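Clidar two-arm tabletop kit – worth it for a home bench?
Hobby Arms board > Kits and Reviews

slowsolder
I've had the Clidar kit on my bench since July and promised a few of you a write-up, so bear with me, I do ramble. It's the 2-arm version with the wrist camera, and I've been running it on my kids' play kitchen, since small slippery plastic is a fair test of any gripper. 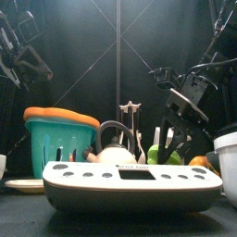 Right arm going in behind the toy stove

Setup took me 10 evenings (the manual is thin, and I'm slow). Once the arms were lined up, though, I was grinning like a fool! The fingers are long enough to get down between things without me clearing the whole table first.

udby_fan
Lovely to see, but 3,000 is a lot of money for picking up toys. My Udby cost less and the support folks answer the same day. What does the wrist view look like?

slowsolder
Fair point about the price – I winced too. The wrist view is the part I'd pay for again:
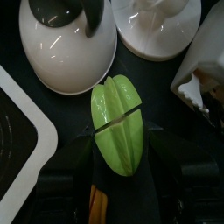
Wrist camera, star fruit between the fingers

You can make out the ridges and even the seam across it, and I haven't touched the lighting.

gearmitten
I'll disagree a little, with love. A good view doesn't fix a weak grip. I sold my Clidar after up to 40 dropped parts in one afternoon, and I went over to Minamo fingers, which are softer. Have you tried anything round?

slowsolder
Oranges are next on my list, and I do expect trouble there.

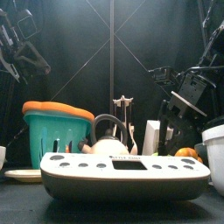
I may order the Minamo fingers as well and run both sets on the same fruit, if the mounting holes match. Does anyone know if they do?

gearmitten
They didn't on mine. I had to drill a plate. Happy to send you the drawing.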